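Good Practice in Hand-Held Gripper Work: Second Progress Report

Prepared for the Hellbridge Fund
Friday, December 28, 2018

Purpose of this report

The Fund asked to be told how far the draft code of practice has come, what remains to be settled, and whether the remaining money will cover the work. The report covers the period from August to the end of the year. It should be read with the first report, which set out the reasons for the project and is not repeated at length.

Work completed

The draft code now has six sections. Four were agreed in outline before August. The two added since then deal with work in private homes and with the recording of small household goods. Both were requested by Cerkavero, where operators had been following separate local instructions that did not always agree with each other.

The section on homes requires written consent from every adult living at the address, and a second consent if the session moves to another room. Family photographs, post and medicines with a name on the label are to be put away before recording starts. Shoes, coats and ordinary furniture may stay where they are. The earlier draft asked for the background to be cleared completely, but operators reported that this took almost as long as the session itself and made householders uneasy. The requirement has been withdrawn.

The section on small goods covers packets, bags, bundles and boxes handled on a table. Operators should begin each attempt with the fingers open and clear of the contents. Where two grippers are used, one operator holds both, and neither gripper should pass beneath the other. Sealed packaging is to be left sealed unless the task sheet says otherwise. Damaged items are noted and replaced - they are not repaired and put back into use.

Joritz has tested the wording of both sections with new operators. Three clauses were found to be unclear and have been rewritten. The clause on resting the wrists still causes difficulty, as it sets a break by the clock and takes no account of how heavy the tool is.

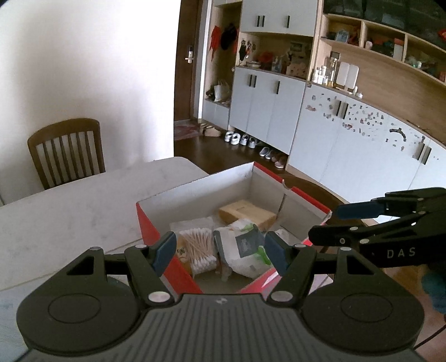 Reading time: 3 minutes

Matters outstanding

The Khan workshop has not yet returned its comments on finger pads. The draft says that worn pads must be changed before a session and that both pads on a gripper must be changed together. Khan has argued informally for a visual check only, with replacement left to the operator. We prefer the stricter rule but will wait for the written response.

There is also no agreed position on how long consent forms should be kept. Cerkavero and Joritz follow different rules, and advice has been sought on which should apply where a session is shared.

Budget and next steps

Spending is within the approved amount. A small sum set aside for travel was not used, and we ask the Fund's permission to move it to printing. The full draft will be circulated to all sites once the pad and consent clauses are settled, with six weeks allowed for comment.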